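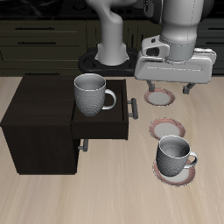 Ondia is my term project, a tabletop arm that puts cups and saucers where they belong, and I built it half on my desk at home and half at Basano, the shared workshop two blocks from campus. The long-term goal is for it to clear up after breakfast. The short-term goal, the one this report covers, was to get it to pick up a mug by the rim and set it down on a saucer without a crash. Before I let any real motors near any real dishes I did the whole thing in simulation, with a ready-made white arm model standing in for mine. The test kitchen has a wooden table, a small dark cabinet with drawers, some saucers with a reddish-pink rim, and two white mugs. One mug sitting in the open top drawer and the other on a saucer gives the planner two very different problems. The saucer mug has open space near it, while the drawer mug has walls close by and its lower part is hidden behind the drawer front. I got way too attached to that drawer.

What I started with

I came into this knowing some Python and almost nothing about arms. My first plan was to buy a kit, but the ones I could afford had a wrist that only turned one way, and I wanted to be able to come at a mug from above and also from an angle. So I printed the links myself, used hobby servos for the wrist and bigger geared motors for the base and shoulder, and bolted the whole thing to an old shelf board. The base motor mount cracked on its first day. The second one has thicker ribs and is printed lying on its side, and it has been fine since.

The gripper is my own design and I named it Appiah. It has two fingers driven by one motor through a pair of gears, so they always close toward the middle by the same amount. The pads are cut from a bike inner tube. I tried foam first and it worked nicely for an afternoon, then it took a set and stayed squashed.

All my settings live in a program I call Alano. It started as one file for saving joint positions and grew into the thing that runs everything: it loads the scene, asks the planner for a path, sends the path to the simulator or to the real arm, and writes a log. Having one switch between "sim" and "real" was the best decision of the whole project. I could write a move at home at night, watch it on screen, and take the same file to the workshop the next day.

Picking things up by the rim

A rim grasp means one finger goes inside the mug and the other stays outside. I like it because the arm can drop straight down and it doesn't matter much which way the handle points, as long as the fingers stay away from it. The hard part is height. Too high and the pads only catch the lip, so the mug swings. Too low and the inside finger hits the curve near the bottom and pushes the mug along the table.

I set the finger opening wide on the way down and slow the last part of the move a lot. I also added a check I'm really proud of: after closing, the program compares the finger gap with the wall thickness it expects. If the gap is zero the fingers met and there's nothing between them. If the gap is too big, it probably has the handle or it caught something at a slant. In both cases it opens, backs up, and tries again from a slightly different angle, up to 8 times before it stops and asks for me. 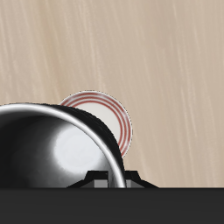 The retry angle took longer to get right than the grasp did. At first I just picked a random one, which looked lively on screen but sometimes sent the wrist the long way around. Now the angles fan out from the last attempt, small changes first, and any angle that would bring the housing close to the cabinet is thrown out before the planner ever sees it. The runs got faster right away and they're much more fun to watch!

Test runs

I logged 305 simulated runs with the final settings. Each run started with the mug on the open table or in the drawer, turned to a random angle, and counted as a success if the mug ended up standing on the chosen saucer. The runs from the open table were good enough that I stopped worrying about them. Of the failures, 34 came from the drawer, nearly all with the same cause: the outside finger touched the drawer front on the way down and the program read that as contact with the mug.

I fixed part of this by having the arm line up its fingers along the length of the drawer whenever the target is inside one. The other part needs a better contact check, and I haven't written it yet.

On the real arm I kept things simple. There is no drawer, just the shelf board, one thick diner mug, and a saucer from a thrift store. I ran 10 tries in a row with a towel underneath. The first few set the mug down off center because my printed shoulder sags a little when the arm reaches out, something the simulated arm never does. Adding a small height correction based on how far the arm is stretched took care of most of it. I should have measured the sag much earlier, with a ruler and a water bottle as a weight, before tuning anything else.

Things I would change

The wiring. It runs on the outside of the links and gets pulled tight when the wrist turns all the way left. I'd route it through the middle next time, and I'd use connectors that lock.

I'd also put a small camera at the wrist of the real arm. The wrist view in the simulator helped me more than any other view when a grasp went wrong, and on the real arm I'm stuck crouching next to the bench with a flashlight.

Next steps

The workshop is letting me keep the arm on the back bench through July, so I have time for the drawer. I want to build a plain plywood one with a bar handle and have the arm open it by itself first. After that comes stacking saucers, and the fingers will need thinner tips to get under a rim. I've already printed one pair and they bend too much, so the next pair will get a strip of steel down the back.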